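Reading the Skivik numbers at the kitchen table

7 September 2022

I have owned shares in Skivik since before they split the stock, and every quarter I tell myself I will read the full report instead of the press release. This time I did it. It took most of an evening and two pots of tea, and I came away with a different opinion from the one I had at lunch.

The headline was fine. Net profit came to $47 million, a bit under what the analysts wanted, and sales were $537 million, a bit over. The shares dropped in the morning and got most of it back by the close. If you only saw the news alert you would think nothing much had happened, and for most people that is probably all they need to know.

I am not most people on this one because it's a larger part of my savings than it should be. I know that. I have been meaning to trim it for a long time.

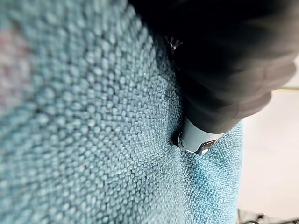
What bothered me was the inventory. Skivik makes sensors and small control chips, and its customers are mostly appliance makers and a few car parts companies. When those customers are nervous about shortages, they order more than they need. When they calm down, they stop ordering and use up what they have. You can see the second part starting in this report. Finished goods went up while unit shipments were flat, so they are making more than they are selling. Management calls this "strategic stock." Maybe. They used the same phrase the last time, and that was followed by a writedown.

The sales figure also got help from the exchange rate. The company does a lot of business overseas and reports a constant currency number, but you have to go looking for it in the notes. On that basis, sales grew 2 percent. That is a slow quarter for a company that still talks about itself as a growth business.

On the other side, the debt is low and they did pay some of it down. Cash from operations was decent – better than I expected after reading the inventory note. I don't think anything is on fire. 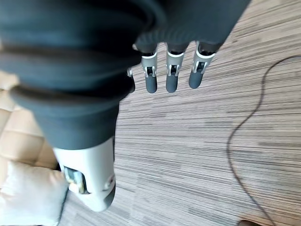 The Daltlow plant

The other thing people were arguing about on the message boards is the new plant at Daltlow. The plan was to have two production lines running by the end of this year. The report now says the first line will start in November and the second is "under review." That wording is new. I went back to the previous report to check, and there both lines had the same date.

You can read this two ways. Either they looked at the order book and decided they don't need the capacity yet, which would be sensible, or they can't get the equipment and would prefer not to say so. Capital spending was down on the year before, and that fits with either one. I would like somebody to ask about it on the next call. On the last one the questions were nearly all about the dividend. 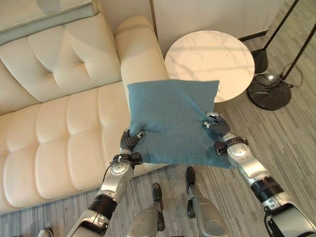
Depreciation is the part I think gets missed. Once that first line starts, the cost of the building and the machines begins to run through the income statement whether the line is full or half empty. If orders are slowing at the same time, margins get squeezed from both ends. Gross margin already slipped this quarter and the report puts it down to product mix. I don't have a better explanation, but product mix is what companies say when they don't want to go customer by customer.

My friend Aisling Quinlan used to do credit work at a bank, and I sent her the inventory note to see if I was overreacting. She thought I was a little early but not wrong. She also said to look at Fevach, which sells into the same appliance makers and reports a couple of weeks later. If its receivables are stretching out, then customers are slow to pay as well as slow to order. I have put that on my list.
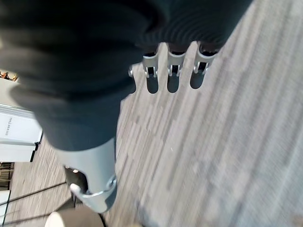
I also read the note from Ó Gríofa, the small research shop I subscribe to. They kept their rating where it was and cut next year's earnings a little. They are more relaxed about Daltlow than I am and think the second line gets approved in the spring. They have followed the company for longer than I have, so I give that some weight, though they were relaxed before the last writedown too.

As for what I'm doing, I sold a small part of the holding, enough that I won't check the price every day. The rest stays for now. If the first line slips past November, or if finished goods go up again without sales to match, I will sell more. The dividend goes into the index fund from here on instead of back into the stock. I changed that setting last night, and the broker's website made me confirm it by mail, so it may not take effect until the next payment.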